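Backup genset surging after rebuild, governor or fuel?

valvelash40
Joined in February
Posted Tue 7 May

Need some ideas before I pull this thing apart again. Standby diesel genset at our Worcombe site, 200 hours since the bottom end and injectors were redone. Ran fine up to last week. Now it hunts at no load, smooths out once I put the load bank on it, then hunts again when the load drops off. Frequency swings 3 Hz either way. New filters both stages, no change. Tank is full, no water in the bowl.

Shop that did the rebuild (Ireo) says send the pump back. That's a lot of downtime for a guess.
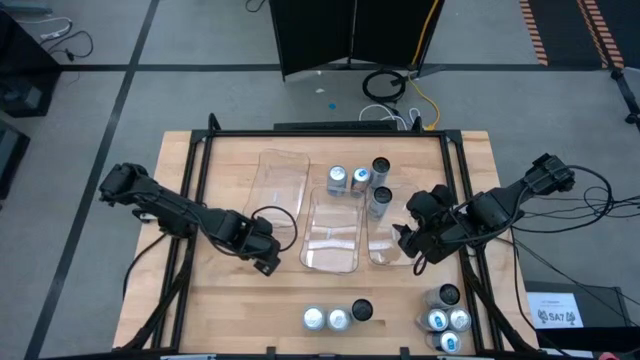 Pump has the original shutoff solenoid, forgot to say. Linkage feels free by hand but I only checked it cold. Return line was replaced with the rebuild, same size as the old one as far as I can tell.

gasketgoo
Air. Put clear hose on the supply side and look for bubbles. Had one do exactly this and it was a pinhole at a banjo washer.

ratedload
Dont agree. Air would show up worse at full load, not better. Smooth on load and hunting off load says governor gain set too high, or slop in the linkage. Mechanical or electronic?

valvelash40
Electronic, Tokgöz controller. Gain pot hasn't been touched that I know of.

ratedload
"That I know of." Mark where it is now, back it off a hair, see what it does. Costs you nothing. If it settles, bring the stability up slow until it just starts to hunt and then back off again.

gasketgoo
Costs nothing till the next guy can't find where it was set. Do the clear hose FIRST. Also small air leaks can absolutely hunt at idle, seen it more than once, the lift pump covers it up when flow is high.

ratedload
Flow goes thru the pump either way, most of it is return. But sure, ten minutes, do the hose.

coldstart_pm
Check mag pickup gap too. Metal fuzz on the tip after a rebuild is really common, there's always some in the bellhousing. Pull it, wipe it, run it back in till it touches and back out per the book. Lock nut tight.
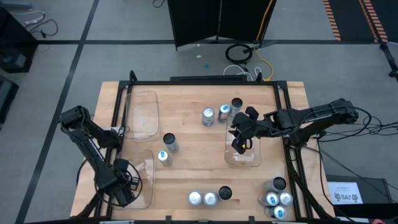 Arms over the trays, butcher-block table

valvelash40
OK did the hose. No bubbles, ran it 40 minutes. Pickup had fuzz on it, quite a bit. Cleaned and regapped. Better but not gone, swing is maybe half what it was.

gasketgoo
Fine, not air. Still would of checked it first.

coldstart_pm
Half is good. Look at the pickup wiring now. Shield should be grounded at one end only, controller end. If Ireo grounded both you'll chase this forever.

ratedload
And the actuator rod ends. Grab it warm and wiggle. Any play at all and no amount of tuning fixes it. Cakero sells the rod ends by the pair, cheap, mine came quick.

valvelash40
Shield WAS grounded both ends. Lifted the engine side. Rod ends have a little play when hot, which I missed cold. Pair ordered. Not sending the pump anywhere yet. 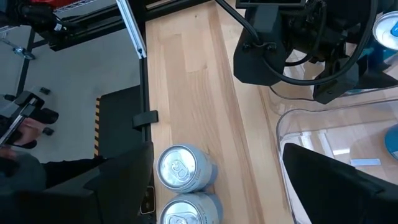
Two cans at the table edge

ratedload
Good call on the pump. Leave the gain alone till the rod ends are in, otherwise youre tuning around slop.

gasketgoo
I'd still ask Ireo to knock something off the bill for the wiring. They had that harness apart, no?

valvelash40
They did. Emailed them, waiting. Will post numbers once the new ends are on.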